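Parking sensor update is out for the Rullard, and I tried it in my own driveway

I picked up my Rullard wagon from the dealer yesterday afternoon with the new parking software on it, and I've already backed in and out of my driveway more times than my neighbors would like. The update went live on 10th May for cars with the eight-inch dash screen, and if you've been putting up with the old beeping (you know the one, it starts screaming at a hedge you're nowhere near) then I think you'll be pretty happy with this!

Quick background if you haven't been following along. Rullard buys its parking sensors from a supplier called Presness, and the complaints started almost as soon as the current wagon came out. Rain set them off. Tall grass set them off. Mine used to go crazy every single time I pulled up to the drive-thru window at my bank, so I'd be trying to talk to the teller over this solid tone coming out of the dash. Owners wrote in, dealers shrugged, and for a good while the advice was to hit the mute button and use your mirrors.

## What's changed

The big one is the distance at which the steady tone kicks in. It used to go solid pretty early, and now it holds off until you're 26 inches from whatever is behind you. Before that you get slow beeps, then quicker ones. It's so much easier to judge a tight spot when the car isn't yelling at you the whole way in.

The volume has 3 levels now in place of plain on and off. I've got mine on the middle one. The low one is really quiet, and with the windows down and the radio on I missed it completely, so I'd skip that if you park on the street a lot.

There's also a new picture on the dash that shows which corner of the bumper is picking something up. The old version lit up the whole back of the car, so you had to guess between the trash cans on the left and the mailbox on the right. I did a slow crawl past both and it got the correct side each time.

What hasn't changed is the front. Front sensors still behave exactly as they did, early tone and all. I asked about that at the counter and Aminu Danladi, the service manager at Uzor Motors where I take mine, told me the front end is on a separate module and would need its own update. "I don't have a date for that one," he said. "If I had one I'd give it to you, I get asked every day."

## Getting it on your car

You do have to go in. It won't download over the air, which I grumbled about, but the appointment itself was painless. Mine took 34 minutes from handing over the key to getting it back, and that included a wash I hadn't asked for (thank you, whoever that was). There's no charge while the car is under warranty. If you're out of warranty, Uzor is asking $137, and I'd call around before paying that, as Aminu said the dealers set their own price.

A few things I'd do before you go:

- Take a photo of your radio presets. Mine were wiped, and I still haven't found the jazz station again.
- Pull off any bike rack or hitch cover. They want the rear bumper clear for the calibration.
- Ask them to print the software version on the receipt. The dash menu only shows it if you dig down through the vehicle info pages, and it's handy if you ever sell.
- Give the sensors a wipe with a soft cloth once you're home. Mud over them will still set off a false alarm, new software or no.

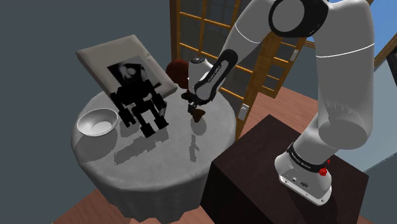

## What other owners are saying

I'm in a little owners' group that meets up for coffee and parking lot gossip, and a few of us have had the update done by now. Most people like it. Rodrigo Esteban, who drives the same wagon as me but with the towing package, isn't so sure. He pulls a small trailer most weekends, and he says the car still doesn't recognize that it's hooked up unless the plug is seated just right, so he gets the solid tone from the moment he shifts into reverse. "It's a nicer beep," he told me. "I'm still turning it off." He's going back in to have the wiring looked at, and I'll post what they find.

One other gripe that came up is the corner picture on the dash. It disappears as soon as you shift out of reverse, so if you're doing one of those back and forth wiggles into a tight space, it keeps popping on and off. I noticed it too. It doesn't bother me a whole lot, but if you parallel park downtown all the time I can see it getting old.

And if you drive the Alow, Rullard's smaller hatchback, you're out of luck for the moment. It has the same Presness sensors in the back bumper but a different screen, and the dealer couldn't find an update listed for it when I asked. My sister has one, so believe me, I'll hear about it when that changes.

One reminder, and I'm saying it to myself as much as anyone: the sensors still miss skinny stuff. I tried mine with a garden stake pushed into the lawn beside the driveway and got no beep at all until I was nearly on top of it. Same with low things, like the curb at the end of my street. So keep looking over your shoulder, and check the mirrors, especially if there are kids or pets running around.

If you've had yours done at a different dealer, drop me a comment with how long it took and what they charged. I'm mostly curious about the out of warranty price, and whether anybody else lost their radio stations.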